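[stanon-build] Re: Gullier gripper: seat contact and the mount plate
From: Joar Lie
To: stanon-build
Sunday

I went through the wrist clearance over the weekend and have most of what Iraklis asked for. Short version: the fingers are fine, the mount plate needs to change, and the controller should stop treating the seat as a rigid table. The sofa setup in the simulator is still on the stock arm model, so read reach and joint limits from it with care. The Gullier link lengths are not in yet.

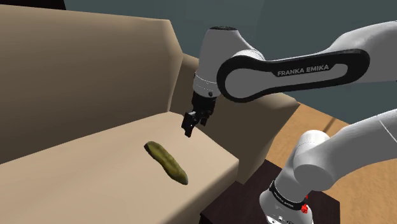
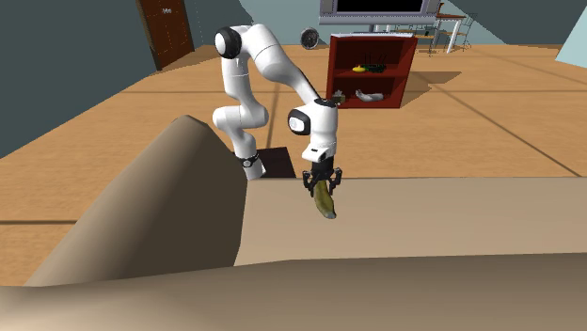

The target pose is computed from the object's bounding box. That was good enough on the bench, where everything we put down was a block. With produce it goes wrong in two ways. A long object lying at a diagonal gets a box much larger than itself, and the grasp width is then taken from the box. And a curved object has a box center that is not necessarily inside the object. I replaced the box with a principal axis fit on the point cloud, took the grasp width perpendicular to the long axis, and moved the grasp point to the nearest surface centroid. The change is in the planner branch, one file, and the old method is still there behind a flag.

Iraklis Moschos wrote:

> Before I cut the second plate I would like to settle three things.
>
> 1. Plate offset. The drawing has the finger tips 183 mm below
> the flange. With the Lüthi gearbox turned the way Hideaki has
> it, the motor can sits lower than the drawing shows, and I think
> it hits the armrest before the tips get to the seat if we come
> in from the side. Can somebody check this in the simulator
> before I use up the plate stock?
>
> 2. Contact. On the bench we stop on motor current. A cushion
> gives, so the current comes up slowly and we push well past the
> point where we wanted to stop. Do we detect contact some other
> way, or do we just stop at a fixed height and trust the camera?
>
> 3. Release. If it drops the object from height the test is not
> worth much. I want it to put things down.
>
> I can be at Stanon in the evening most of next week. The mill
> is booked in the mornings.
>
> Iraklis

Taking these in order.

1. Plate offset.

You are right about the motor can. I put the gearbox model from the Lüthi drawing onto the wrist in Hideaki's orientation and ran the side approach. The can reaches the armrest collision mesh first. Rotating the gearbox by a quarter turn clears it but puts the cable exit against the wrist housing, and I don't want to bend that cable every cycle. Lengthening the plate by 20 mm also clears it and leaves the cable where it is. The cost is moment at the wrist. For the loads we are talking about (a cucumber, a banana, at worst a full mug) I consider that acceptable. It would not be acceptable for Baltasar's drill caddy, and he should speak up now if that is still planned.

Please keep the bolt pattern as drawn. The slots in the first plate let it creep when the screws were not fully tight, and I spent an evening calibrating out an error that was in the slots. Round holes, and a dowel if you have room for one.

2. Contact.

Neither, if we can avoid it. Fixed height depends on the seat being where the model says it is, and a real cushion depends on who sat there last. Motor current we have tried. What I would like to test is the difference between commanded and measured vertical position, low-pass filtered, with the descent slowed down for the last part of the travel. The Clillari board already reports both values on the bus. The threshold I have been using is 8 mm. In the simulator this stops early enough that the tips don't dig in. I do not claim this carries over to foam, because the simulated seat is a rigid mesh with a soft contact parameter. It has no memory and no fabric. A fingertip that catches in an upholstery seam is a failure we can only find on the real thing.

For that reason I would also round the fingertips. The present ones have a sharp lower edge left over from the print orientation. Paweena offered to redo them in the flexible filament; see her note below.

3. Release.

Agreed. The release now runs the same descent as the pick, waits for the contact condition, opens to the grasp width plus a margin, and only then retracts vertically. Opening to full width at the seat is a bad idea near the armrest or the backrest. I had the fingers open at full travel in the first version and the outer one went into the backrest mesh on nearly every run.

Paweena Thongsuk wrote:

> I can print the tips in the soft material but I need the pocket
> dimensions, not the outer dimensions. The file in the shared
> folder is from before we changed the pins. Also, does anyone
> object if I make the pads thicker toward the bottom? It should
> help with round things that want to roll out.

No objection to the taper. Pocket dimensions are in the folder as of tonight, in the file with "pins_b" in the name. Please delete the old one when you have what you need from it.

On the runs themselves: I have logs for more than 2,000 picks with the new axis fit, with object position and yaw randomized over the seat. I have not summarized them properly. From reading the failures by hand, the common case is the object lying parallel to the backrest and close to it. The planner finds a grasp, but the finger on the far side has no room to come down. A wrist tilt away from the backrest would handle it. The planner currently insists on a vertical approach, and I would rather leave that alone until the plate is settled, otherwise we are changing two things at once.

The second failure is in my own code. When the axis fit is ambiguous, as it is for anything close to round, the yaw estimate flips between updates and the wrist spins in place over the object. I have added hysteresis. It needs a second pair of eyes. Hideaki, you wrote the original filter, could you look at yaw_hold() and tell me if the reset condition makes sense?

Open items:

Iraklis: longer plate, round holes, gearbox orientation unchanged.
Paweena: tips, tapered, from pins_b.
Hideaki: review yaw_hold(); confirm the current limit on the Clillari board survives a power cycle. Mine came back at the default once and I have not been able to repeat it.
Baltasar: yes or no on the drill caddy.
Me: Gullier link lengths into the simulator, a summary of the logs, wrist tilt after that.

The old sofa is still behind the laser cutter at Stanon. If anyone intends to throw it out, please wait until the March open evening is over.

Joar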